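Subject: Re: Hex scale and travel times between Adholm and Sugden
List: Clakano campaign list (tabletop, house rules and maps)
Date: September 2021
In reply to: Hex scale and travel times between Adholm and Sugden

The earlier message is quoted in pieces, with replies under each piece. I cut the parts on encumbrance, which belong in the other thread.

> I ran the Adholm to Sugden road with the March version of the travel
> rules and the party got there a day and a half sooner than the gazetteer
> says they should. Either the map is wrong or the table is. I counted 23
> hexes by the road.

23 is correct for the road. The map and the table are both right, but they use different scales. The regional map was redrawn at four miles to the hex when the coast was added, which gives 92 miles from Adholm to Sugden. The travel table in the March version still assumes the old map, where a hex was six miles and the same road was drawn with fewer hexes. If you take the daily rate in hexes from the old table, you have to convert it to miles first and then divide by four. If you read it as miles from the start, the party moves at the wrong speed in one direction or the other, depending on which column you used.

The daily rates in miles, for a party on foot with normal loads:

 Paved road, dry 24
 Paved road, rain 20
 Track or cart road 16
 Open grass 16
 Forest, no path 8
 Marsh 4

Mounted parties use the same table with one step up on roads and no change off them. A wagon cannot enter forest without a path or marsh at all.

At 24 miles a day, 92 miles is three full days and most of a fourth. The gazetteer says five days. The gazetteer figure includes the ferry, and the ferry runs at dawn only. A party that reaches the landing in the afternoon waits until the next morning. I would keep that, and put it on the map as a note next to the crossing, so that a referee who has not read the gazetteer still gets the right answer.

> Second question. The rule says to roll for encounters "per hex or per
> watch, whichever comes first." With smaller hexes that means a lot more
> rolling. My players were asking whether the road was cursed.

This one is a real fault. On the old map a party on a paved road crossed four hexes in a day, and a day of travel has three watches, so the two methods gave nearly the same number of checks. On the new map the same party crosses six hexes. Nothing about the road has become more dangerous, but the chance of at least one encounter per day has gone up.

With a 1 in 6 chance per check:

 3 checks per day 42 percent chance of one or more
 4 checks per day 52 percent
 6 checks per day 67 percent

My proposal is to drop the per-hex check and roll once per watch, at all scales. Then the map can be redrawn again without anyone touching the encounter rule. The wording I have in the draft:

"Roll one six-sided die at the start of each watch spent traveling. On a 1, there is an encounter during that watch. Roll on the table for the terrain in which the party ends the watch."

The last sentence matters when the party crosses from one terrain to another in the middle of a watch. Some referees will want to use the more dangerous of the two. That works, but it makes the edges of the marsh worse than the marsh's own numbers suggest, and players learn to stop short of every border and camp there. I tried it for four sessions and went back.

Night watches are separate. Two checks per night in wild country, one within a hex of a settlement, none inside walls. No change from March.

> Third, getting lost. Does the road count as a landmark if the party can
> see it but is not on it? We argued for half an hour.

Yes, if they can see it. A party that keeps a road, river, or coast in sight does not roll for getting lost. They lose that protection in fog, at night, or in forest. In forest the road has to be in the same hex and they have to be walking on it.

When a party does get lost, the direction roll is made by the referee in secret, and the players keep moving a marker on their own copy of the map where they believe they are. The two markers come back together when the party reaches a landmark they know. Do not correct the player map before that. If the players later ask why the hills are on the wrong side, that is their clue, and they may spend a watch to make a new navigation check.

> Last, is anyone using the Huvodstead supplement with this? The ruins
> there are keyed to the old hex numbers.

I am, with a conversion sheet. The hex numbers in Huvodstead are column then row, starting from the northwest corner of the old map. There is no clean formula, since the new map also moved the origin two columns west to fit the coast. I matched the sites by hand. There are 40 keyed sites, and all but three fall clearly inside a single new hex. The three others sit on a border, and I placed them on the side away from the road so that they are not found by accident.

The sheet is plain text, one line per site: old number, new number, site name, terrain. If you have changed the terrain in your own copy of the map, use yours. None of the site entries depend on it apart from the drowned mill, which needs water in the hex.

One more item that came up while I was doing that. The treasure in the lower level of the Huvodstead granary is listed as 2000 silver, with a weight of 135 pounds. At the Clakano coin weight of ten to the pound, 2000 coins should weigh 200 pounds. Either the number of coins or the weight was taken from a different rule set. I use 2000 coins and 200 pounds, which means the party needs a mule or a second trip, and the second trip is subject to the night checks given earlier. If you prefer the printed weight, the treasure should be 1350 coins.
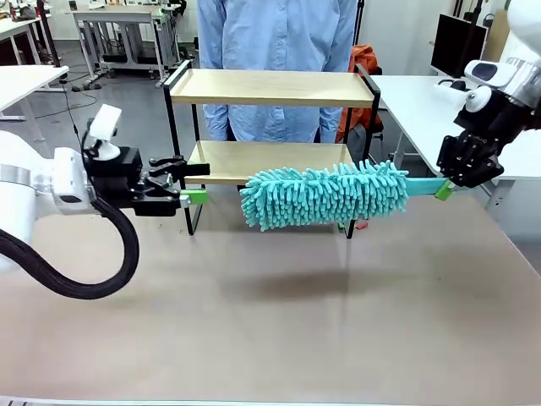 Teal duster with green connectors at both ends.

Open points before I send the next draft to the list:

- Whether the ferry wait should apply to mounted parties who can ford upstream. The ford is on the map, but the rules do not say what it costs. I have it as one full watch and no encounter check.

- Whether rain should be rolled daily or every three days. Daily gives weather that changes too often for the coast. Every three days gives long dry runs that make the first row of the travel table the only one in use. I lean toward daily, with a bonus toward keeping the weather from the day before.

- Forced march. The March text adds a third to the daily rate and costs one point of fatigue, with no limit on how many days in a row. On paved road that is 32 miles a day, and a party can be in Sugden inside three days if the ferry is ignored. I would double the fatigue on the second day and forbid a third.

Please reply with the old section number in the text, as the draft has been renumbered and the new numbers may move again. Play reports are more use to me than opinions on wording. For a report I need the party size, mounted or on foot, the route in hexes, the number of checks rolled, and the number of encounters.

Contact list owner | Copyright 2021 Clakano campaign list | Back to top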